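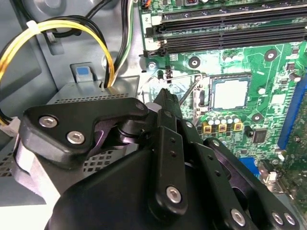 Inside the desktop case, with the green motherboard at upper right.

The household archive was moved to new storage in December. It comprises 3,000 scanned letters and photographs, the oldest of them from my grandparents' years in Dorkent. Until then the sole copy was kept on one aging drive.

Two copies are now maintained. The first remains at home; the second is held at my sister's house in Esiline and is exchanged every spring. File names begin with the year, then the family branch - Jakubowski for my mother's side.

A total of 728 items still lack a date. These will be reviewed at a rate of 20 per week, and relatives who recognize a face are requested to write to me.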